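Last updated: July

Mindurmont Transport Museum audio guide: is it worth renting?

My wife and I stopped in Mindurmont on our way to the lake. We wanted to see the Transport Museum, which I had passed two times before and never entered. At the ticket desk they offer a small audio guide made by a company called Clanton. You wear it on a string around your neck and it has one earphone. We rented one each, and this review is mostly about the guide, with some words about the museum and about the place where we stayed.

We slept in an apartment on Nyitrai Street, 15 minutes on foot from the museum. The kitchen was enough for breakfast and a simple dinner.

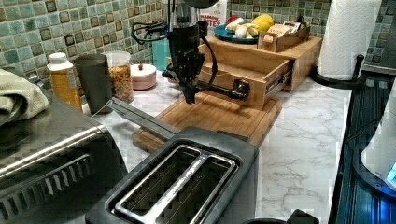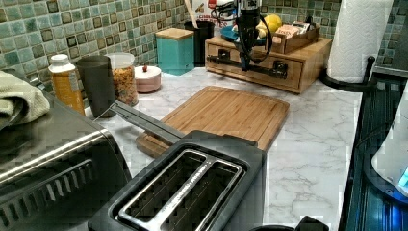 The museum opens at nine. We came on a Saturday and there was already a line, but it moved well. The guide is paid separately from the ticket and you must leave an ID card or a driver's license as a deposit. I did not like to leave my license, but the man at the desk, Mr. Bognár, put it in a numbered envelope and gave me a paper with the same number, so I felt better.

The guide has 54 stops. You type the number which is written on the floor next to the exhibit, and the recording begins. The buttons are big and they make a real click, so I could use it without my reading glasses. Volume is on the side. My wife's unit had a weak battery and it stopped in the tram hall. She went back to the desk and they changed it in a minute, but the new one did not remember where she was in the tour, and she had to find it again.

The speaker in the English version is Vilmos Simon, a retired driver of the Giletti bus line. I was afraid it would be amateur, but he is the best part. He speaks slowly, he coughs once in the stop about the diesel engines, and he clearly loves these vehicles. At stop 3 he tells how he had to bring a bus down from the pass in the snow with only one passenger, a priest who sang all the way. You will not find this on the wall text. The wall text gives you the year, the weight, and the number of seats, and it is printed in gray on white, so you have to stand very close.

Not all the stops are at this level. In the bicycle room another voice takes over and reads from what sounds like a catalog. Four stops in a row are about brakes. I am interested in brakes and even I skipped the last one. Also the numbers on the floor are worn away in the entrance hall, and we watched a family type in one wrong number after another. A sticker on the wall would solve it.

The museum itself is in the old bus depot and it is larger than it looks from the street. The upper level has a collection of 200 enamel route signs, arranged by town, and a long model of the valley railway built by Dezső Barta. The model runs on the hour. Come five minutes early -- the bench is short and the children take the front. The guide has a stop for the model, but the recording is longer than the run of the train, so listen to it before.

There is one problem with the design that I want to mention. The earphone goes only in the left ear, and it is hard plastic. After an hour I had to take it out and rest. If you have your own earphones with the normal round plug, bring them. There is a hole for this on the bottom of the unit, under a small rubber cover. I found it when we were already at the cafe.

The cafe sells coffee, soup and a poppy seed cake, and you can sit outside next to an old fire truck. Our waiter, Csaba, told us that the morning is the busy time and after two o'clock you can have the whole tram hall to yourself. We had no chance to check it, but the parking lot was half empty when we left.

Would I rent the guide again? For the tram hall, the buses and the upper level, yes. For a visit with small children I would save the money, they will not stand still for it. A couple can manage with one unit if they bring a splitter for two earphones -- ask at the desk first, as I do not know if they permit it.

Good: the stories, the large buttons, quick help at the desk.
Bad: the hard earphone, worn numbers on the floor, the bicycle room.

Related
Two days in the valley without a car
The clock tower in Mindurmont: stairs, tickets, view
Levente Oláh's small tractor museum
Where we ate near the old depot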